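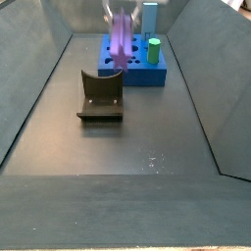 *A gripper holding a purple star, point down, over a blue foam block in a walled bin.*

**Cloltidel** is an open-source control and planning package for shape-insertion tasks, in which a robot arm puts blocks into matching holes, a job most people master before they can tie their shoes. It was written by Irfan Hutapea at the Schwerdtfeger workshop and is now maintained by Conall Buckley, who is credited in the manual with "everything after the first crash."

## Design

The software is split into three programs that talk to each other over a plain message queue. The first, *look*, estimates where the block and the target hole are. The second, *plan*, picks an approach path that clears the bin walls and any pieces already standing on the board. The third, *push*, takes over near contact and runs a force loop at 1000 cycles per second until the piece drops in or the attempt is called off.

Stars are the standard test piece. A five-pointed star looks the same after every 72 degrees of turn, so the planner has several correct answers and, in early versions, would switch between them on the way down. The fix was to make *plan* pick one and stick with it. Buckley's notes call this the commitment patch.

Foam brings its own trouble. It squeezes in the fingers, and the force readings come back soft and late. Version 2 added a per-material setting for this - the default is still tuned for hard plastic, and users find this out for themselves.

## Perception

*Look* was trained on 2000 labeled images, most of them of a single blue board. It does well on blue boards. Dark cavities in a dark block remain a weak spot, and the manual suggests better lighting in a tone that implies the reader should have thought of it.

## Related software

Rorato, a logging tool from the same workshop, records each attempt and replays it at reduced speed. Paltilon is a fork of Cloltidel that replaces *plan* with a learned policy. Its configuration file has 48 options, of which 11 are documented.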